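Planning the second cell: how a small gear shop budgets for handling equipment

January 21, 2021

Hokero makes small bevel gears and spur gears for instrument builders and pump makers. Its first robot cell, which loads one lathe and one gear cutter, has been running since April of the year before last. The company is now planning the second, which will handle finished gears between deburring, washing and inspection. We spoke by telephone to the production engineer who wrote both budgets and who asked for the firm to be named and for himself not to be.

The first budget, he says, was wrong in its proportions. The total came in close to plan, but the money went to different places.

"We had the arm as the main item and everything else as accessories. If you look at the invoices now, the arm is less than a third. The guarding, the trays, the fingers, the electrical work, the air supply and the time to program it are the rest. The trays alone cost more than I had written down for all the tooling."

The trays were the item he had thought least about. Castings and blanks had always arrived at the machines in plastic boxes, tipped in, and the operators picked them out by hand. The cell needed parts in known places, so each family of gears had to have a machined tray with pockets. Hokero runs 24 families. Nine of them were chosen for the first phase.

"We picked the nine on volume. I would now pick them on how similar they are in outside diameter. Volume gave us nine sets of fingers. If we had picked on diameter, we could have done the same hours of work with four sets, possibly three."

The supplier of the first cell was Ruson, which quoted a complete installation including training. For the second, Hokero has asked for quotations from both Ruson and Michiels. The engineer describes the two offers as difficult to lay side by side. Ruson prices by the cell. Michiels prices by the item and leaves the site work to the customer.

"With the itemised one you can see what you are buying, and you can also see what is missing, if you know to look. There was no line for the floor. Our floor in that bay has a fall on it towards the drain, and the base has to be levelled and bolted. There was no line for the compressed air drier either. I put both in myself before comparing."

He keeps the comparison in a single spreadsheet with one row for each thing that must be present before the cell can run a shift unattended. A supplier either covers the row or does not, and where it does not, an in-house figure goes in. The method was borrowed from a colleague in purchasing who used it for the washing line.

Asked how the case was made to the directors, he says that the first cell was justified on labour and the second is being justified on damage. Finished bevel gears are awkward things to move by hand in quantity. The teeth have sharp edges before deburring and soft ones, in his phrase, afterwards: a tooth that touches another tooth in a box can pick up a nick too small to see at the bench but large enough to be heard when the pair is run.

"We scrapped or reworked 701 finished gears in the last full year for handling marks. These are parts with all the cost already in them. A blank that gets dropped is a few pence of bar and a bit of sawing. A finished gear has been through every machine in the building."

He multiplied that number by the full works cost of each part and used the result as the main saving. Labour was entered at zero. The person who now moves trays between the three stations would continue to load and unload the cell and would take on some of the gauging.

"I left labour out on purpose. With the first cell I claimed one and a half people, and for the first eight months we used more hours than before. The directors remember that."

The payback on the second cell, on these terms, is longer than the first was claimed to be. He regards it as the more reliable figure. The period includes an allowance for the commissioning months, in which no saving is counted at all.

Fingers are the next largest question. The arm and the gripper body are catalogue items, and Hokero intends to use the same models in both cells so that one set of spares will serve. The fingers are specific to the work. The first cell used steel fingers with ground faces, made in the company's own toolroom, and these are satisfactory for blanks. They were tried on finished gears and left bright marks on the tooth flanks.

Trials since then have been made on a bench set up by Fendberg, a small tooling firm which designs fingers to order. Hokero supplied sample gears, drawings and a list of the surfaces that may not be touched. The test gear was one of the smaller bevels.

"The bevel is the bad case. On a spur gear you have a cylinder, more or less, and you can close on it. On a bevel the outside is a cone, so if you squeeze it at the wrong height it wants to ride up out of the fingers. You can grip in the bore from inside, but then you can't place it on a spindle. So we asked for an outside grip." 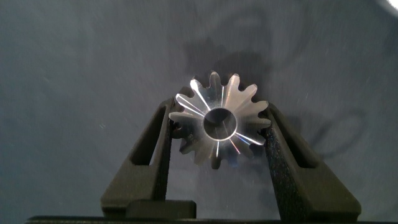
What does a set of fingers cost compared with the gripper they are fitted to?

"The first set costs more than the gripper body, because the design time is in it. The second and third sets of the same design are a small fraction of that. We budget for three of each: one fitted, one on the shelf, one being cleaned or measured. If you only budget for the first, you stop the cell when it wears."

Wear is treated as a running cost in the new plan. For the first cell, tooling was entered once, as capital, and replacements later had to be found from the maintenance budget, which caused an argument each quarter. The second cell has a yearly line for fingers, tray inserts and hoses. It also has a line for measuring the fingers, every 200 hours to begin with. The interval will be changed when there are enough readings to support a change.

He was asked whether vision had been considered in place of machined trays. It had. The quoted price for a camera and software was lower than the price of trays for all 24 families. Against that, bright gears reflect light in ways that vary with their angle and with the state of the wash, and neither supplier would commit to a missed-pick rate without a paid trial. Hokero has allowed for the trial in the plan but has not allowed for buying the system.

"A trial is a cost I can defend. It has a start and a finish and a report. I would sooner spend that and be told no than put the camera in the main order and find out in the bay."

The remaining uncertainty lies with inspection. The cell will present each gear to an existing gauge that was designed for a person to load. Its door opens upwards and its start button is on the front. Replacing the gauge would add more to the budget than any other single item. Converting it means a powered door, a signal in place of the button, and a letter from the gauge maker confirming that the calibration is still accepted. The conversion has been quoted. The letter has not arrived.

"If they say no, the cell stops short at the washer, and a person gauges from the tray. I have costed that version too. It still stands up, with a longer payback, because the damage mostly happens before the gauge."

For other small firms working on a first cell, he suggests writing the acceptance test before asking for prices. Hokero's first order said that the cell should load the lathe. The second enquiry gives the part numbers, the number of hours the cell must run without a stop, who pays for the material used in the test, and what happens if it fails twice. Both suppliers asked for changes to the wording. Michiels wanted the washer excluded from the stoppage count, and Ruson wanted the test run on its own premises. The first request was granted and the second refused.

The contingency stands at a tenth of the total. He had asked for more. The order is expected to be placed in April, subject to the letter from the gauge maker, and delivery of the arm is not the longest item on the programme. The trays are.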